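Coating worn off the divider in a gray two-section bin, touch up or replace?

Posted in Workshop & Storage
2022-05-02

curneck_shed
I have a big gray two-section bin on the bench that I use for odds and ends. The sloping divider between the narrow side and the wide side is scratched up, and low down the pale coating has worn away and left a ragged dark edge. The bottom on the wide side is metal and pretty scuffed too. Is it worth sanding and painting, or will it just come off again? I have a half can of gray enamel left from a cabinet. The bin is 16 inches deep, so getting a sander in there is awkward.

3 replies

Nighat Orakzai
You can paint it, but do the prep by hand. Empty both sections, wash with dish soap, rinse, and let it dry overnight. Feather the ragged edge with 90 grit on a small block until you can't feel a step with your fingernail, then go over the whole divider with something finer. Wipe it down, prime the bare spots, and put on two thin coats. Check that your enamel will go over the primer you buy.

Leave the floor of the bin alone. Scuffs on bare metal don't hurt anything, and paint there gets scraped off the first time you drag something across it. Mine has cloudy scratches all across the middle and I still use it every day.

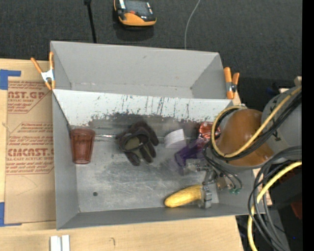
I did a divider like this in March and gave it 14 days before putting anything heavy back in. Soft stuff like gloves and plastic cups can go in sooner. If the hole in the bottom is a drain, keep it clear of primer. If you don't need it, a rubber plug from the hardware store will stop small screws from falling through.

tirkerar66
just flip the divider around if it comes out. worked for me

Ekström
Does yours come out? On mine it's fixed. I cut a strip of rubber mat and laid it over the worn part with double-sided tape. It looks okay and took ten minutes. The tape lets go if you wash the bin with hot water.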